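Workshop News: Hand-held gripper maintenance moves to a fixed schedule

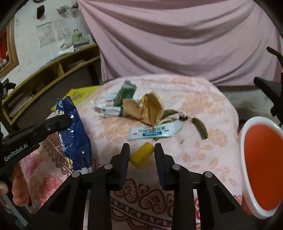
Hand-held grippers at the sorting table, with a yellow piece between the open fingers of one unit.

Groltesico has adopted a fixed maintenance schedule for the hand-held grippers used in its table sorting program. The schedule took effect in March and applies to all 31 units held at the Gravia and Ross workshops. It replaces the earlier practice of servicing a gripper only when an operator reported a fault.

The change follows a review of the workshop log, which recorded 139 service entries over the past year. The largest group concerned stiffness or side play at the pivot pins. The second concerned finger pads that had picked up residue from food wrappers, peel and similar discarded items. Both conditions affect how evenly the fingers meet, and both can be corrected at the bench in a short time if they are found early.

Under the new schedule, each unit is checked after every 12 hours of use. The operator opens and closes the fingers fully, watching for any difference in travel between left and right. The pivot pins are then wiped clean and tested for movement by hand. A pin that can be rocked sideways is to be replaced at the bench and must not be tightened at the table.

Finger pads are to be cleaned with a damp, lint-free cloth and left to dry before the gripper goes back into service. Solvent cleaners are no longer approved for this purpose. Pads with a split edge, a hardened surface or a lifted corner should be changed in pairs, and the new pads pressed flat for the full period shown on the packet. Operators are asked to check the outer arms for crumbs and scraps of film at the same time, as small pieces tend to work their way into the gaps beside the inner bars.

Alignment is confirmed with the Idetti setting block, now kept in the top drawer of each service bench. The block should slide between the closed fingers with light, equal contact on both sides. Where the contact is uneven, the unit is to be tagged and sent to the Ross workshop for adjustment. Units that share a table should be checked in the same session so that their grip remains consistent.

The budget for the year includes $2,697 for replacement pads, pins and screws. Parts may be drawn from stores without prior approval, provided the unit number and the part fitted are entered in the log on the same day. Entries without a unit number will be returned to the operator for correction.

Printed copies of the check sheet are available at both workshops. Questions about the schedule, or about a unit that has been tagged for adjustment, should be directed to the service desk at Gravia before 4 p.m.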